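## 2. Planning and budgeting your cell

Before you unbox anything, please read this bit. I wrote it after helping Lilla Szénási plan the teaching room at Laskowska, and we made most of the expensive mistakes on paper, where they cost us a pencil and a rubber (lovely!). You'll want a tape measure, the Bririco price list and a cup of tea.

### 2.1 Work out what the arm will be doing

1. Write down every object you want the arm to handle. Be specific: "blocks" won't do, "wooden letter blocks, picked up singly and put down on a board" will.
2. Next to each one, write how wide it is at its narrowest grip point.
3. Mark anything shiny, see-through or very thin. These are the awkward customers and they'll decide how much you spend on sensing.
4. Add a column for the surface the object sits on. I always forgot this one!

The last column matters more than you'd think. A pale matte top gives you an easy background, but it also gives a close camera very little to lock on to if your objects end up near the edge of its view.
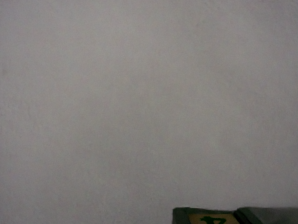
*Fig. 2.1 – Close view of a pale surface, with one object only partly in view at the lower right.*

If your own test views have this much bare surface in them, don't rush off and buy a second camera. Try a different mounting height first, then a wider lens, and put the extra camera on the "maybe" page of your budget.

> **Note:** The Wotuven bracket comes in 2 heights. Order the taller one if you're unsure, as you can set it lower but you can't stretch the short one.

### 2.2 Measure the room

1. Measure the table top, corner to corner as well as along the sides.
2. Mark how far the arm reaches at table height. Do it with masking tape, on the real table.
3. Measure the gap between the table and whatever stands behind it. Shelves count, and so do the books on top of them.
4. Decide where your trolley lives, and check it can roll past the table legs.
5. Note the flooring. Rugs are fine under a table, but stand the table fully on or fully off, or you'll be forever packing a leg.

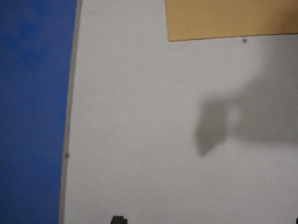
Lighting comes next, and it's where I'd spend money sooner than most people do. A single strong lamp behind the arm will throw the gripper's shadow right across your working area, and a vision system can take a dark patch for a thing worth grabbing. Two softer lamps, one each side, cost less than an afternoon of my swearing at a screen.

> **Caution:** Never fix a lamp to the table the arm works over. Any knock to the table will move your light, and a loose lamp can fall into the path of the arm.

### 2.3 Fill in the budget sheet

I split mine into what we needed on the first morning and what could wait until July. Lilla thought I was being stingy, but she came round when the quote from Mullon arrived.

**First morning**

- Arm, controller and emergency stop
- Gripper, plus 6 spare fingertip pads
- Table with a plain top and square legs
- Two lamps
- A small starter set of objects (blocks, a drinks can, a flat board)

**Can wait**

- Second camera
- Storage bins and cubby shelving
- Whiteboard for the task list

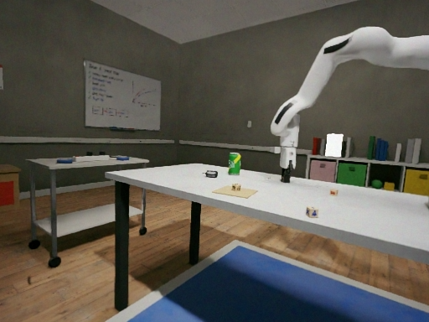 Do put the small stuff on the sheet as well. Ours came to 177 pounds once we'd added tape, cable ties, spare pads and a box of letter blocks, and I hadn't allowed a penny for any of it. Toy shops are far cheaper than robot suppliers for blocks, by the way.

### 2.4 Before you place the order

1. Check the supply voltage on the quote against your sockets.
2. Ask whether delivery includes carrying it to the room. Our first quote stopped at the kerb.
3. Confirm that the gripper opens wider than the widest grip point on your list from 2.1.
4. Get the training price in writing, per person.
5. Keep a copy of the taped-out table plan with the order. You'll need it again in section 3, when we bolt the base down.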